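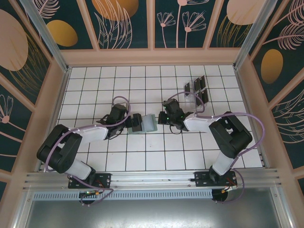 Stotham College
Department of Geography
Introduction to Settlement Studies
Handout 9: Reading a Market Town

Purpose of this handout

Students should read these notes before the seminar and bring a printed copy. The handout covers the growth of small market towns and the evidence they leave in street plans, property lines, and place names. Large cities are treated in the second half of the course.

1. Site and situation

The site of a town is the ground on which it stands. Its situation is its position in relation to other places, roads, rivers, and sources of trade. The two terms are often confused in written work, and marks are lost each term as a result. Londby has a poor site, on a damp shelf above the river, but a strong situation, at the lowest point where carts could cross. The crossing drew traders from both banks.

2. The market place

Early market places were often wide and funnel-shaped, narrowing toward the road out of town. Over time, temporary stalls were replaced by permanent shops, and the open space shrank. This process is called market infill. On a modern map it may appear as a small island of buildings with narrow lanes on every side. Londby has 25 such buildings on the north side of its square.
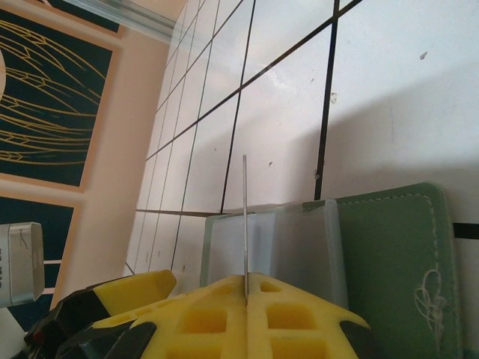

Page last modified: 27 March 2020

3. Plots and frontages

A street frontage was valuable, and plots were therefore laid out long and thin, with the short side facing the market. Later owners joined or divided plots, but the original side boundaries frequently survive as garden walls. The Plullico survey sheet in the map room records 147 plots, nearly all of them at least 3 times as long as they are wide. Students are asked to compare the survey sheet with the current town map and to mark any boundary that appears on both.

4. Limits of the evidence

A regular plan does not prove that a town was planned at one time. Fires, floods, and changes of ownership could all lead to rebuilding along new lines. Written records should be checked wherever they exist.

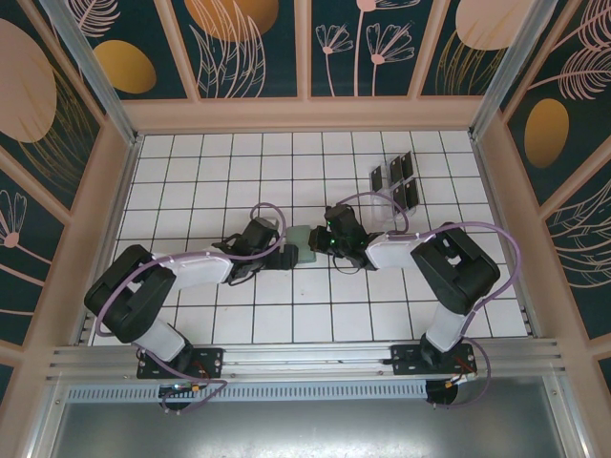 Nishimura replied to this section on the course page that a garden wall is weak evidence when standing alone, and asked that students give the earliest map on which each boundary is shown. The request has been adopted for the written exercise.

5. Written exercise

Choose one block of the Londby plan and describe its development in no more than two pages. Include a sketch map with a scale and a north arrow. Work is due at the department office before the August field course.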